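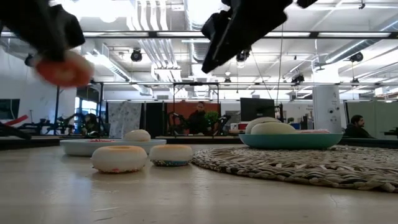

dorrit_k replied:
Frosted ones on a braided mat is asking for trouble. I had a coiled one a lot like it and the glaze went down between the coils and stayed there. I'd put everything in dishes and leave the mat for the bread.

Yesenia Rivadeneyra wrote:
Nothing is going on the mat itself, that's what the teal bowl is for. My question from the first post still stands. We do a donut table at work every other month and I'm the one setting it up. I have the white oval dish, the teal bowl and the round mat, and they don't all get along. The bowl has a wide rim but it's shallow, so two donuts fill it up and after that they lean on each other and the frosting smears. Do I buy one big platter or keep using small dishes?

hallway_ed replied:
One big platter. We switched to a Stougaard tray in November, the 19 inch one, and it holds a full dozen without stacking. Nobody has to reach over a bowl to get to the dish behind it.

plainflour replied:
Disagree with Ed. A 19 inch tray looks terrible once half of it is gone. With small dishes you take the empty one away and the rest still looks like food somebody wants. Also, a tray that size doesn't fit in any sink I've ever had at work.

hallway_ed replied:
It fits in ours if you tilt it.

plainflour replied:
Then yours is a bigger sink than mine.

mott_and_sons replied:
I'd worry more about the two sitting right on the tabletop. That gray kind of top picks up scratches and whatever is in the scratches picks up sugar. Put down parchment or a cheap placemat. I use the Linia ones, they come in a pack and you wipe them off. Sprinkles come off a bare table easily enough but glaze has to be scrubbed.

Yesenia Rivadeneyra wrote:
The top is already scratched, so I'm not too concerned about the looks. But fair point on the glaze. Last time I went over it twice with a damp cloth and it was still tacky the next morning. I'll get something to put under them.

dorrit_k replied:
Hot water and let it sit for a minute before you wipe. Don't use a scraper on it.

tallboy17 replied:
Are these real donuts or the display kind? Asking because we keep fake ones at the front counter from Rerkora and the sprinkles look a lot like that. If it's display you can lean them on each other all day.

Yesenia Rivadeneyra wrote:
My table is for eating, 24 people on a good day. I wouldn't mind a few fake ones for the sign-up desk though. What do they run?

tallboy17 replied:
I paid 17 dollars for a box. The orange and white ones hold up. The chocolate ones faded in the window.

plainflour replied:
Back to the bowl. A rim like that is wasted on donuts. Use it for donut holes or napkins and put the frosted ones flat, in a single layer, in the oval dish. If you need more room get a second oval. Mine is a Fimum and it's low enough that people can pick one up without getting a thumb in the next one.

hallway_ed replied:
So two ovals and a bowl, when one tray would do it.

plainflour replied:
Two ovals and a bowl that she mostly has already, yes.

mott_and_sons replied:
For the sprinkled ones, set them with the sprinkles facing out and leave a finger's width between. The kind with the sprinkles along the bottom edge shed every time somebody bumps them. I keep those at the front so people aren't dragging a sleeve across.

dorrit_k replied:
And the mat? I still say take it off the table.

Yesenia Rivadeneyra wrote:
The mat stays, I like it under the bowl and it keeps the bowl from sliding. I'll shake it out after.

dorrit_k replied:
Shake it outside, then vacuum both sides with the brush end. Mine had pink sugar in it for months. If it's jute don't soak it, it comes out wavy and never lies flat again.

Yesenia Rivadeneyra wrote:
OK. The plan is a second oval dish, donut holes in the bowl, and placemats under anything that's on the bare table. Next one is 15/04/2025 and I've ordered more glazed than frosted. Ed, if the second oval turns out to be a pain I'll look at your tray.

hallway_ed replied:
Measure the sink first.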